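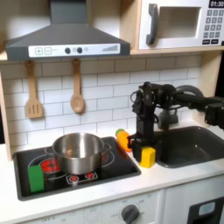
Stokham Parents and Playroom Group
Minutes of the June meeting, 4 pm, small room

Present: Shaimaa Ramadan (chair), Jhosep Marulanda (minutes), and 5 parents. Apologies were received from the Hagedorn family.

1. Minutes of the last meeting
Accepted with one correction. The rug was bought in Flulport and not in Vakoneck.

2. Play kitchen
Shaimaa informed that the play kitchen is now in its place against the long wall. The group discussed how it should be kept.

a) The wooden spatula and the wooden spoon have their place on the hooks under the hood. Several parents find them on the floor at the end of the morning. It was agreed that the adult who closes the room hangs them back.

b) The blocks. One parent asked that the green and the yellow blocks return to the block box, as they belong to the building set. Another parent said that her son uses them as butter and cheese, and he is very serious about it. After some discussion it was agreed that the blocks can stay in the kitchen during play and go back to the box at closing time.

c) The toy carrot is very much liked and there are arguments over it. Jhosep will ask in the Hagedorn shop if vegetables are sold one by one. Limit of spending: 4 dollars for each piece.

d) The metal pot. It was asked if it is too noisy for the small room. The majority wants to keep it. A felt cloth will be tried under it – Shaimaa has one at home.

e) The microwave shows 01:30 on the display. One mother told that the children now say "one thirty" for everything that must be cooked. No action.

f) Cleaning. The white countertop and the tiles behind it will be wiped with a damp cloth and a little soap. Please do not use the strong spray from the bathroom. The black cooktop also only with the cloth, as we do not want that the printed rings come off.

3. Money
The balance is 754 dollars. The group wishes to reach 1000 before the new floor is ordered. A cake sale was proposed and accepted. Shaimaa makes the list of bakers.

4. Other matters
The key of the cupboard is still missing. Whoever has it, please bring it back.
It was asked if the meetings can begin later. To be decided next time.

Closed at 5:10 pm.
Minutes written by Jhosep Marulanda

We use cookies to improve your visit on this site. Accept all Manage settings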